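Buscar en el blog... Buscar Borrar

Acta de la reunión de ropa y armarios, local de Ultoser
Última actualización: 8/16/21

Escribo yo el acta otra vez, así que perdonad el tono, que a mí lo de "los reunidos acuerdan" no me sale. Empezamos tarde por culpa de la llave de abajo y fuimos directos al tema de la ropa, que era el gordo del día.

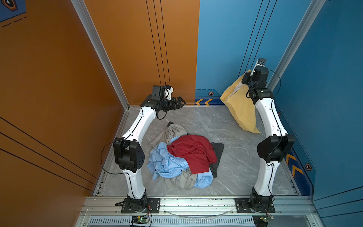 Y es que el asunto de doblar viene coleando desde diciembre. Quedamos entonces en que nada se guarda hecho un montón, y seguimos igual: se saca todo de la bolsa, se deja en el suelo y ahí se queda. Yo confieso que soy la primera que lo hace (¡lo reconocí en voz alta, que conste!).

1. Cómo se ordena la ropa
Hubo un buen rato de discusión sobre si separar por color o por tipo de prenda. Yo defendí el color, se ve todo de un vistazo y da gusto abrir el armario, pero ganó el tipo de prenda. Se aprueba. Las prendas se estiran primero sobre una superficie lisa, se doblan y luego van al estante, las grandes abajo.

2. Bolsas
Las de tela se quedan, las de plástico se van. A mí la amarilla me encanta, es blandita y se pliega en nada, y pedí que compremos más como esa. El presupuesto de Penner son 415 euros por el lote entero y a la mayoría le pareció un disparate. Se pide otro a Firkden antes de decidir. Y por favor, las bolsas vacías se doblan también, no se tiran en la esquina.

3. Estanterías
El modelo Navier sale por 765 euros con montaje. El otro que miramos pasaba de más de 1080 y ni se votó. Queda aprobado el Navier, con la condición de medir antes el hueco de detrás de la puerta, que la otra vez compramos a ojo y todavía tenemos la balda sobrante en el pasillo.

4. Turnos
Turnos de 15 minutos al terminar cada tarde, solo para doblar. Hubo caras largas, pero salió adelante. La hoja para apuntarse estará en el corcho.

5. Ruegos y preguntas
Se preguntó si se puede planchar en el local. No, mientras no arreglen el enchufe. Se pidió también un jabón sin perfume, y me lo apunto yo. Lo de las perchas pasa a la próxima, ya estábamos todos recogiendo.

Comentarios (3)

perchero77: Yo voté color y sigo pensando que era mejor. ¿Se puede revisar en la próxima?

lunaytela: ¿Los turnos cuentan también para quien solo viene a traer ropa?

abrochado: Medid el rodapié además del hueco, que come un par de dedos. Puedo llevar el metro.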